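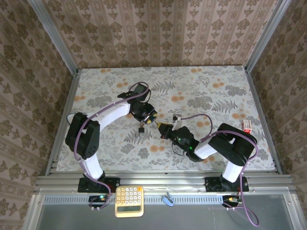 Figure 3. Gray fern fronds, small leaves and scattered orange-tan blossoms on a pale gray printed fabric.

4.2 Ferns as filler and ferns as subject

Ferns turn up all through the Nornach pattern books, and they are among the most rewarding motifs to follow from one book to the next. Of the 1470 printed swatches we coded, 266 include at least one frond that can be told apart from general leafy background. We had expected ferns to be a minor filler, used where a designer ran out of flowers. The books tell a richer story, and it begins with how the frond sits against whatever is blooming beside it.

We sorted the fern swatches by the job the frond does in the design. In the first group the frond is ground cover: it is printed in a tone close to the cloth and carries the eye between brighter spots of color. Figure 3 has the coloring we associate with the group, with gray fronds on pale gray and the warm color kept for the blossoms. In the second group the frond is the subject, drawn large and dark, and flowers shrink to dots or vanish. A third, smaller group uses fronds as a border or stripe. Two coders worked separately and then met to settle the swatches on which they differed, most of which were stripes loose enough to pass for ground cover.

The ground cover group is the one that delighted us most. A frond is a wonderfully forgiving shape for a repeat. It tapers, so it can slip into a narrow gap between two flower heads, and it curves, so it can hide the straight line where one repeat meets the next. The designers at Hellon plainly knew how useful this was. Their working sheets, which survive alongside the finished swatches, show flower heads placed first in ink, with the fronds added later in pencil and often rubbed out and redrawn. On one sheet the same frond has been tried in 8 positions before the designer settled on a gap near the selvage. The pencil ghosts are still easy to read under raking light.

Color choices follow a pattern too. Hellon printers liked to keep the frond and the cloth in the same family - gray on gray, cream on buff, a soft green on a softer one - and to let one warm accent do the rest. The Storno printers, working from many of the same drawings, pushed the frond forward with a darker outline. Put next to each other, the two versions of a single drawing can look like different designs altogether, and earlier catalogs of the books list several such pairs as unrelated. We were able to match 16 pairs by tracing the frond tips, whose small irregularities were copied faithfully even when everything around them was recolored.

Matching by frond tip deserves a word of method, as we hope others will try it. Flower heads were often cut down, turned or swapped between seasons, and they make poor evidence for a shared drawing. Fronds were left alone. We traced each tip onto clear film, laid the tracings over candidate swatches, and accepted a match only when the order of the leaflets agreed along the full length of the frond. Scale was allowed to vary. The process is slow, and very enjoyable once the eye has tuned in to it.

The match also helps with the vexed question of dates. Storno swatches carry a season stamp, while most Hellon swatches do not. Where a pair shares a drawing, the stamped swatch gives a fixed point for the other. It cannot tell us which came first, and we have resisted reading an order into the pairs on the strength of style. Wear on the frond outlines may yet settle some cases, and the Koo register of cut blocks, discussed in Section 5, offers an independent check for the earlier books.

One limit should be kept in view. The pattern books record what was offered to buyers, and an offered design could go unsold. We therefore make no claim here about which ferns ended up on tables, beds and windows. The order ledgers run from September of the first stamped season, and linking them to the fern swatches is the next piece of work.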